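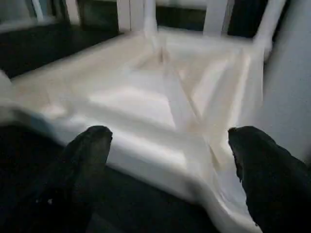 ## 6. Household assembly tasks

Read this section before you give the Naidu two-arm station any job that involves putting together or taking apart molded plastic furniture. It covers set-up, a first run, and what the station can and can't be left to do.

Last revised Apr 27, 2020. Section owner: Rianne Dewulf.

### 6.1 What to expect

The station can hold a panel still, bring a gripper up to a molded rim, and pull or press a pole at a socket. It does these well when the part is where it expects the part to be. It does them badly when the part has rocked, turned over, or slid a little since the last move.

White plastic is harder than it looks. The ribs, the lip and the sockets are all the same color, and at close range the wrist camera gets very little contrast. Motion blur makes this worse. Most missed grips in our February trials came during fast approaches to a rounded edge.

Treat assembly as a supervised job. One operator stays within reach of the stop button for the whole run.

### 6.2 Preparing the table

1. Clear the table and cover it with the black sheet. Let the front edge hang over slightly.
2. Smooth out the larger folds. Small creases can stay.
3. Place the plastic panel near the center of the table, flat side level, with the poles you plan to work on pointing up.
4. Move each arm through its full reach by hand and check that its cable has slack at every point.
5. Run **Home**, then **Table check**.

> **Note:** Don't use a white or pale gray sheet. The table check may pass, but the edge finder will lose the rim of the part.

> **Caution:** Keep hands away from the pole sockets while either arm is powered. A gripper closing on a pole can trap a finger against the collar.

### 6.3 First run

1. Choose **Assembly > Single pole** on the console.
2. Set approach speed to 39 mm per second. Don't raise it until you have 2 clean runs in a row.
3. Assign one arm to hold the panel and the other to the pole. The holding arm should be the one nearer the socket. 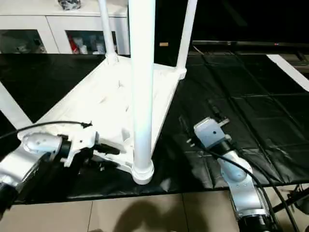
4. Watch the holding arm first. If the panel lifts or turns when the second arm makes contact, press **Pause** and set the grip again closer to the corner.
5. Let the second arm close on the pole. Wait for the force reading to settle before you press **Continue**.
6. If the pole hasn't seated or come free after 300 seconds, the run ends by itself. Home both arms before you try again.

Write down every pause and every time you touched the part. The log records arm motion only, and a run you rescued by hand will show up in it as a success.

### 6.4 Is it ready to leave alone?

No. In the February trials at Girkby we logged 1240 single-pole attempts. More than 300 needed a person to reposition the panel. Kuo-hua Mok, who ran most of them, could do the same step by hand in a few seconds.

Gripping the pole was rarely the trouble. A person feels a crooked pole and wiggles it without thinking. The station pushes along the line it was given until the force limit stops it. Ashwin Suvarna is testing a wiggle routine, but it's switched off in this release.

Jobs with more than one pole can be run as a chain of single-pole jobs, with a table check between each. Don't chain jobs that need the whole unit turned over. Turn it yourself, with both arms homed and power off.

### 6.5 After the run

- Open both grippers and confirm that neither is holding the part.
- Home the arms, then switch off at the console.
- Wipe the finger pads with a dry cloth. Replace them if the surface has gone smooth.
- Send the log and your written notes to Narayanan Kamath.

For error codes during an assembly job, see section 9.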